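Reports > Small Retail Support > Naltgate Stores > Progress

3 min read

Progress report: snack aisle reset, Naltgate store
Prepared by Marites Barredo for the Dudumbridge office
September 15, 2021

Work on the snack aisle is on schedule. The grant covered shelf repairs, staff hours for the reset, and a simple stock sheet that anyone on shift can fill in. The first two are finished. The sheet is in use but needs changes, described further down.

When we applied in February, packaged snacks were spread over three parts of the store. Customers asked at the register for things we had, and staff reordered things that were already in the back. Jhun Pascual went through the back room first and pulled 51 packets that were past date. Those have been written off and are listed in the spending sheet.

The Indian snacks now have their own red metal shelving. Most of what is there is Balaji Wafers, and we have kept the sev and gathiya at the top, where regular customers look for them. Numyums is on the middle shelf. Staff face the packets forward at opening and again in the late afternoon, and take out anything torn or close to date while they are there.

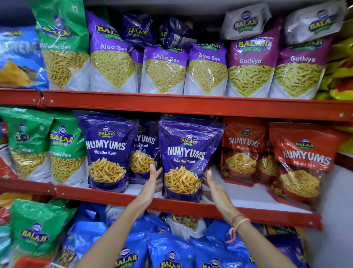
Marilou Dela Peña wrote to say that facing up twice a day is fine on a slow day but takes too long when a delivery comes in, and that she would sooner do one proper pass after the truck has left. She also asked that spare packets stop being laid flat on top of the rows, as they slide down behind and get missed in the count.

Both points are fair. From next month the second pass moves to after the delivery on truck days. For the spares we have ordered 8 shallow bins from Valdebenito, to go under the bottom shelf. They cost slightly more than budgeted, and the difference comes out of the signage line.

The stock sheet has one column too many. People leave "shelf position" blank or write the brand name in it. Emrys Vaughan is redoing the sheet with that column removed and the print larger. Time spent on the weekly count has come down to around 9 hours across the store, counting the back room. We don't have a good figure from before the reset to compare it with.

Still open:
- Price labels for the purple packets. The old ones peel off the rail.
- Training for two evening staff who missed the first session.
- Final invoice from Drerura for the shelf repairs.

Guðlaug Nørgaard has the receipts to date. The next report will include the first full month of sales by shelf.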